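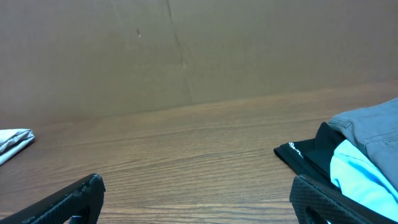
Galix G4 finger set: review after a laundry-sorting build

Posted 2025-07-13

Rating: 4 out of 5

I bought the Galix set to replace the printed fingers on my arm, a Kimaro desktop kit bolted to a table in the spare room. The job is modest: pick garments out of small piles and move them from one side of the table to the other. Folding comes later, if at all.

Fitting

Each finger goes on with two M3 screws. The supplied screws are a touch long for the Kimaro carriage and bottomed out before the finger was tight, so I swapped them for 8 mm ones from the drawer. The holes lined up without filing. Total time was 15 minutes, including recalibrating the open and closed positions.

The wrist camera sits behind the fingers and sees both of them when they are wide open. Matte black is a good choice of colour for this. My old fingers were glossy and threw highlights that upset the segmentation.

Grip on fabric

The crosshatch is the reason to buy these. It is fine enough to catch a single layer of fleece without snagging, and it holds a cotton T-shirt by one edge at low motor current. Slippery synthetics are harder. Thin sports fabric slides out if the pinch is less than a centimetre deep, and I had to add a second squeeze before the lift.

I ran 200 picks on mixed clothing before changing any settings. The usual fault was taking two garments at once when they overlapped, a problem for the planner and no fault of the hardware. Dark clothes on a dark pile remain difficult for my camera whatever is on the end of the arm.

The blunt tips are kind to the table. I drag them along the wood to get under a hem, and so far there are no scratches in the finish. They are too thick to get under a flat seam, though, so the arm has to pinch from above and gather the cloth.

Wear

After 1,000 cycles the texture on the left finger has polished slightly near the tip. The right one looks the same as it did out of the packet. I put this down to my jaws closing a little off centre. Lint collects in the pattern and needs a stiff brush every few sessions.

Compared with the Ovberg pads

The Ovberg stick-on pads cost less and grip smooth plastic better. On fabric they pick up fluff, lose their tack and start to peel at the corners. For boxes and bottles I would still use them.

Complaints

The instruction sheet gives no torque figure. Spares are sold only in pairs, which is annoying when one side wears first. Skornila, where I ordered, lists single fingers as arriving in August.

Firmware settings for the Kimaro: current limit at 40 per cent, closing speed at half, second squeeze on for synthetics.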